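Zelport Travel Towel, Large

Item group: Travel accessories / Towels and bathing
Supplier: Böttcher
Page last revised: February 7, 2018

The Zelport is a flat-woven towel for travellers who have to carry their own bathing kit, such as guests in hostels, walkers on multi-day routes and anyone staying in self-catering lets where linen is charged separately. It replaces the earlier Jimholm towel, which is no longer supplied.

Specification

Material: 100% cotton, flat weave
Weight, dry: 600 g
Hanging loop: one, on the short side
Storage bag: drawstring, included
Country use: no restrictions

Packing

Folded in thirds and rolled from the short side, the towel fits the drawstring bag with a little room to spare. In cabin luggage it is best laid flat against the back panel, where it takes up less depth than it does in the bag. The bag has no waterproof lining. A towel that has to be packed damp should go in a separate plastic bag and be taken out again the same day.

Drying times

Drying depends more on air movement than on temperature. On a line outdoors in a light breeze, allow roughly 8 hours from fully wet in mild weather. Indoors, in an unheated room in winter, allow overnight and part of the next day. Guests at coastal resorts should expect longer times in the rainy season. Do not dry over a gas heater or on a storage heater with the vents covered.

Washing

Wash before first use, on its own, at 40 degrees or below. Fabric softener reduces absorbency and should be left out. Some shrinkage along the length is normal over the first few washes. Sea salt and sun cream should be rinsed out in fresh water before the towel is left to dry, as both stiffen the weave. Tumble drying on low is permitted. Bleach is not.

Ordering

Single towels are sent from the Benddale warehouse. Holiday lets and small guest houses can order in cartons of 37, packed without drawstring bags. Carton orders are not split between patterns. Returns are accepted unwashed, with the label attached. Hanging loops are available separately as a spare part and can be sewn on by hand.

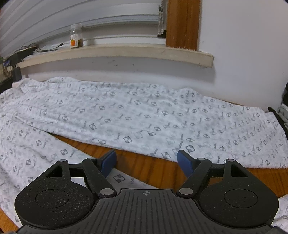

White towel with grey printed pattern, on a wooden table.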